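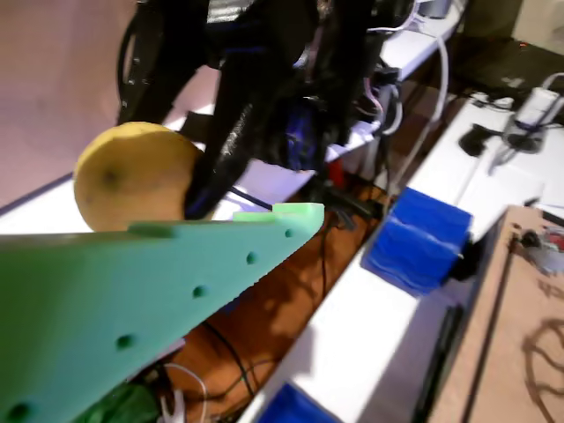 Workroom at Jollholm: the long white table and the wood floor between the tables.

Gokis small parts and workroom project
Progress report to the Grusano Fund
Wednesday, February 19, 2025

This report covers the work done since the grant was paid. The grant was $3000, to set up the Jollholm workroom for small-parts sorting and to get the hardware we already own into a condition where people can find it and use it. We are past the halfway point on the sorting and a little behind on the room.

The room

The tables are in and they are staying where they are. We tried a single row against the wall first. It left too little space for two people to work back to back, so we went to the present layout with a strip of floor between the tables. White tops were a good choice for small hardware. A dropped nut shows up on them right away, which it did not on the old dark benches.

The floor was cleaned and oiled before the tables came in. It is brown wood and there are still cables lying across it between the tables. This is the main open item for the room. The electrician quoted for a floor channel and the price was more than we had set aside, so we are now looking at bringing power along the undersides of the tables, with one covered crossing at the narrow end. The white cables need the same treatment. We would like to have all of it done in April.

The walls keep their pinkish-beige color. Repainting was in the original plan, but the paint is sound and we moved the money to lighting. The lamps are good at the main table and less good at the far end, where shadows still fall on the work. Two more fixtures are on order.

Sorting

At the start we had 158 mixed boxes of hardware, most of them from closed workshops and house clearances. Almost 200 hours have gone into sorting so far. The method has changed since the application. We had planned to tip each box straight into a Qian divided tray and sort from there. The dividers are too narrow for fingers and people ended up chasing pieces into the corners. We now work from round, shallow containers with a flat floor. A small amount goes in, it gets spread out, and each type is picked out by hand. The Qian trays are used only for storage afterward.

A typical batch is mixed silver screws, short spacers, a nut or two, and brass-colored hexagonal standoffs.

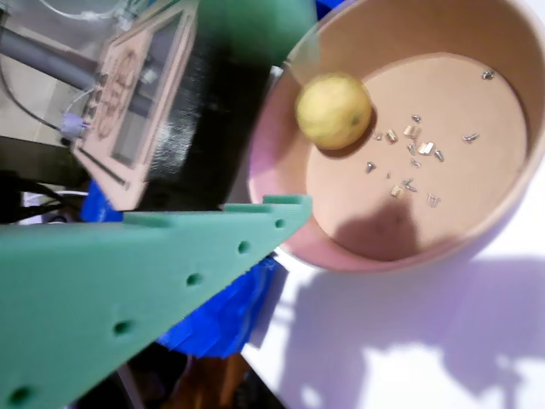
Standoffs are the easiest to pull because of the color, so they come out first. Screws go next, by length and then by thread. Spacers take the longest. Many are close in size and have to be checked against a gauge, and the very small fragments that turn up in every batch have to be looked at one at a time before they go in the scrap jar. We had not allowed for this in the schedule. Our first estimate treated all small parts as equal work, and spacers take about double.

The high wall on the round containers has cut down on losses. Pieces that roll stop at the wall. The drawback is that the wall throws shade onto the part of the floor nearest to it, and small silver pieces are hard to see there. We have asked everyone to turn the container as they go. Better lamps should help too.

Labels

Labeling is behind. The first set of labels used thread size only, and people borrowing parts wanted to know length and head type as well. A second set has been printed and is being put on as drawers are filled. Drawers filled earlier will have to be relabeled.

Spending

Tables, floor work and trays are paid for in full. Lighting is part paid. What remains is set aside for the two fixtures, the cable work and a second thread gauge. We do not expect to ask for more. If the cable crossing costs more than the current quote, we will leave the second gauge for later and share the one we have.

Next steps

Finish the mixed screws. Start on the washers, which have not been touched. Close out the cable work and send the fund the final receipts. The borrowing desk opens once the drawers for screws and standoffs are complete, even if spacers are still in progress.

Comments (4)

Guest
Will washers be sorted by inside diameter or outside? The old shop did outside and it was useless to me.

Gokis office
Inside diameter first, then thickness. Outside diameter will be on the label.

Guest
Glad the standoffs are coming first. I need short brass ones, can I reserve some before the desk opens?

Guest
Please do something about the cables on the floor before you let the public in.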